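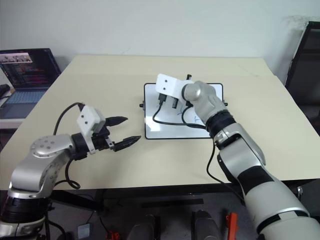 A framed whiteboard with blue marker on its surface, laid flat on the work table.

The small whiteboard is a poorly documented object. Manufacturers publish outer dimensions and a color for the frame, and usually little else. Buyers choose by size and price, hang the board or prop it on a desk, and notice the surface only when the first faint lines of old writing refuse to come off.

What happens on that surface is simple enough. Dry-erase ink is a pigment suspended in a fast solvent, along with an oily release agent. When the solvent evaporates, the release agent stays between the pigment and the board and keeps the two from bonding. A dry cloth then lifts the pigment as dust. If the coating is worn or porous, the pigment settles into it and the cloth passes over the top. The result is ghosting, the gray or blue haze familiar from every meeting room.

Three surface types cover most of the market. Melamine is the cheapest, a resin-soaked paper pressed onto fiberboard. It wipes well when new and degrades with regular use. Painted steel costs more, takes magnets and holds up longer. Porcelain enamel on steel is fired glass, hard enough to resist most scratching, and is priced accordingly. On small framed boards the enamel option is rare. Of the tabletop models in the current Plonberg list, only the 811 has it, and the cheaper 744 is painted steel in the same frame.

Valter Magnusson, who specified writing surfaces for Lauritsen before moving to Clelta, considers the frame the more neglected part. A board that hangs on a wall is loaded in one direction and rarely touched at the edges. A board used flat on a table is leaned on, slid and turned over, and every one of those actions goes through the rim. He looks first at the corners. Rounded corners with a continuous trim survive being dropped. Mitered corners with separate plastic caps tend to open within a year.
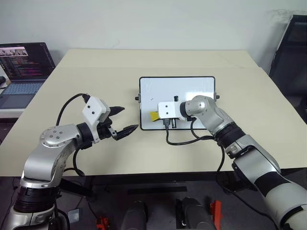 Fittings at the sides deserve the same attention. Anything that projects past the frame will catch on a sleeve or a cable, and it also sets how closely the board can sit against a wall or another board. Magnusson recommends measuring the full width, fittings included, before ordering a shelf or sleeve for storage. Catalogs as a rule give the panel alone.

Working flat changes the writing as well. Markers are designed to be held with the tip at or below the horizontal, and on a table they feed more evenly than they do on a wall. The drawback is dust. On a vertical board the erased pigment falls into a tray; on a flat one it stays where it was wiped and gets dragged through the next line. Dagný Hviid, who runs bench tests at Winik, tilts the board and wipes toward the lower edge, then cleans the cloth before the second pass.

Her test is short. A patch is filled in with marker, left for 20 minutes and wiped once with a dry cloth. It is then filled in again and left overnight. Most new boards pass the first stage. The second separates them, and painted steel gives the widest spread of results – two panels from the same carton can differ visibly.

For ghosting that has already set in, she starts with fresh marker drawn over the old line and wiped before it dries. The new solvent loosens the old pigment. Isopropyl alcohol on a cloth is the next step, followed by plain water and a dry wipe. Abrasive pads and scouring powders remove the stain along with the coating, and the same spot will stain faster the next time. Winik's care sheet, number 3197, allows alcohol once a month on melamine and sets no limit for enamel.

Storage is the remaining question. Flat boards can be stacked if a sheet of paper or felt goes between them and the side fittings are kept clear of the panel underneath. Markers should be stored horizontally with the caps pressed fully on.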